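Noten Letters (open letter campaign)

The Noten Letters were a series of open letters about the memorial at Noten, a former transit camp for Jewish families and other prisoners. The first letter was written by the essayist and translator Anqi Tan and was addressed to the director of the Cellari Film Company, which had asked for permission to shoot a comedy on the grounds of the camp. The letters were later collected in one volume by Plirside, a small publisher of essays and religious history.

Background

The camp at Noten was in use for less than two years. According to the memorial register, 3373 persons passed through it, and 711 of them are known to have been children under the age of 14. After the war the barracks were used as storage for grain and later as a school. A stone with an inscription was placed near the old gate, but the inscription did not say who the prisoners were. This omission was criticized for many years by families of the survivors, and a second stone, with text in three languages, was added beside the first one.

The comedy planned by Cellari was a satire about a town which tries to earn money from its sad history. The script was not shown to the families before the request for filming was made. The company said that the film was directed against indifference and that several of its writers were themselves grandchildren of prisoners.
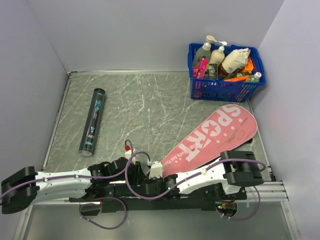 The request was discussed in the town council two times. At the first meeting the council gave a permission limited to the outer road. At the second meeting it was extended to the yard, and this second decision became the main subject of the letters.

The first letter

Tan's letter was published in the weekly paper Shi. It was 122 lines long in the printed edition and took a full page. Tan did not ask for the film to be stopped. She wrote that satire about memory was old and often useful, and she named her own grandmother, who told jokes about the camp at the dinner table. Her objection was to the place. In her opinion, a yard where people had waited for transport should not be dressed as a set, even if the set was meant to show exactly this yard.

The letter also contained a passage about public persons who speak with much respect of the dead and with little patience of the living. This passage was quoted more often than the rest, and some readers understood it as an attack on the mayor. Tan denied this in her second letter.

Responses

The paper received about 60 replies and printed the longer ones over the following weeks. Opinions were divided, also inside the Jewish community of the region. One rabbi supported the filming and argued that an empty yard teaches nothing to young visitors. A group of former teachers from the school at Noten answered him that they had taught there for decades without being told what the building was, and that they did not wish to learn it from a comedy.

The director of the film replied in a short open letter of his own. He offered to build the yard in a studio and to pay for a guided path on the real grounds. The path was built later. The offer about the studio was accepted, and the request for permission was withdrawn.

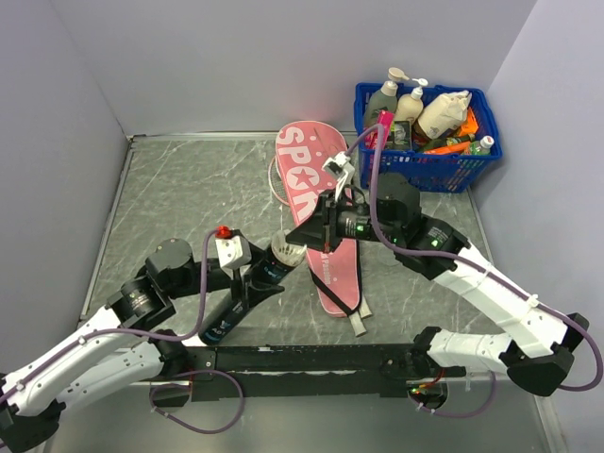 Noten, August

The last letter of the series has only this heading and no year. It is signed by Tan alone and describes a visit to the new path together with two cousins. She writes that the signs are good but placed too high for children, and she asks the town to lower them. She also corrects an error in her first letter, where she had given the wrong side of the road for the gate.

Publication

The collected edition appeared on Dec 8, 2021, with an introduction by the author. It contains all of Tan's letters, the answer of the director and a selection of the replies. The minutes of the two council meetings are printed in an appendix. Letters whose writers could not be found were left out.

See also

Open letter
Memorial culture
Satire and religion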